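Bag notebook, Pinto room
5/10/24

Really pleased with the tote work today! I've been wanting a proper look at how plain cloth bags get packed and emptied ever since the Zovari samples came in July, and I finally cleared the table and got on with it.

Rules for this round: one bag at a time, set down open on the table, load it, empty it, leave it as it falls. No smoothing between goes. I did 10 goes with the soft load (tea towels and a jumper) and 9 with the tins, then stopped for lunch because I was starving.
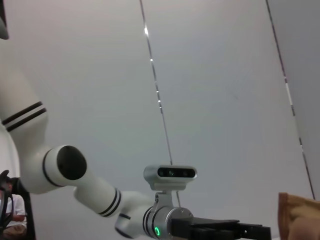 The soft load is much the nicer one to do. Towels push the sides out for you and the mouth stays open, so the second and third things go in easily. Tins are another story. The first one drags the bottom corner over and the whole front flops in on top of it, and then you're fishing for the opening. Rolling the top down into a cuff before starting helps a lot, and I wish I'd tried it sooner (two turns is enough, three makes it too shallow for the jumper).

Total for the tins was 600 g, weighed on the Movar scales, which still need new feet.

Handles: they want to fall inward every single time. I tried laying them outside the bag first and that was good for a go or two, until the cloth softened up. Clipping them would be cheating, I think, but I'd like to see it done once for comparison. The Zavden bags have longer handles and I suspect they'll be worse. Can't wait to find out!

Also had a go at folding from the crumpled state. Find a side seam, follow it up to the corner, pinch there and lift. Once you have one corner the rest hangs itself nearly straight. Lovely when it goes right. Without a seam to start from I just turned the cloth over and over and got nowhere.
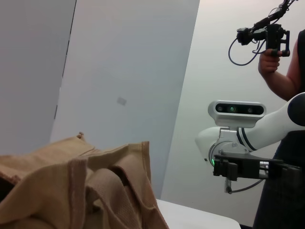 Sivaprasad Reddy reckons I should forget the seam and go for the bottom of the bag, as it's the thickest part and easy to feel through the folds, and then shake the rest down from there. He'd also wash a couple before the next round, because new cotton keeps its creases and the old ones at home never behave like that. Fair points, both going in.

Next: 3 washed, 3 unwashed, same tins, cuff on all of them. Bring the blue towels back from the kitchen.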